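The Foltholm Set

Encarnación Requena bought the toy kitchen things at a church sale in April, two grocery bags for 570 cents. The woman at the cash box had counted it out in cents as a joke, and Encarnación paid her with a five, two quarters and two dimes.

She had no grandchildren yet. Her daughter was due in the fall and had asked for nothing except that people stop asking her questions. So Encarnación put the bags in the hall closet and did not mention them.

They stayed there until the night before Philomena Abugri came by to look at the apartment. Philomena was from Bucur, the rental company. She was going to decide how much of the deposit would be returned when Encarnación moved out. The deposit was 1276 dollars. Encarnación had been in the place for eleven years and wanted all of it.

She emptied the closet that night. When she got to the bags she took them into the kitchen, filled the sink, and washed every piece with dish soap and an old toothbrush. The banana bunch had something sticky on it. The strawberry had a pen mark that came off with rubbing alcohol. She dried them on a towel and went to bed.

In the morning she laid things out to see what she had. She put the ketchup in the colander because it kept rolling.
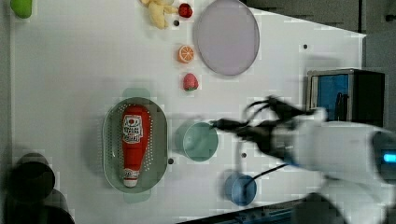

The plate, the bowls, the fruit, and the ketchup in its colander.

Philomena arrived at ten with a clipboard and a tape measure. She started in the bedroom and worked toward the front. She opened the windows and shut them again. She ran the shower. In the living room she got down on one knee to look at a burn in the carpet.

"Was this here?" she asked.

"It was there when I came," Encarnación said. "I wrote it on the sheet."

Philomena turned back through her papers until she found the sheet. She nodded and stood up.

In the kitchen she checked the oven and the drawers, and then she stopped in front of the toys.

"My brother and I had a ketchup like that," she said. "We fought over it. My mother finally threw it on the roof."

"Did you get it back?"

"No. It's a two-story house."

She asked if she could pick up the strawberry, and Encarnación said of course. Philomena held it for a while and put it back where it had been, under the orange.

"How old is the child?"

"Not born," Encarnación said. "My daughter doesn't know I have these. She'll say it's too early."

"It is too early," Philomena said. She wrote something on the clipboard. "I'm taking off 100 for the blinds. The rest is fine."

Encarnación had expected worse. She signed where she was told to and walked Philomena to the door.

Afterward she wrapped the plate in newspaper, though it didn't need it, and put the bowls one inside the other. She found a shoebox for the fruit. On the lid she wrote KITCHEN, and then, thinking of the movers, she added the word TOY in front of it. The colander would not fit in anything, so she carried it out to the car that afternoon with the ketchup still inside and set it on the passenger seat.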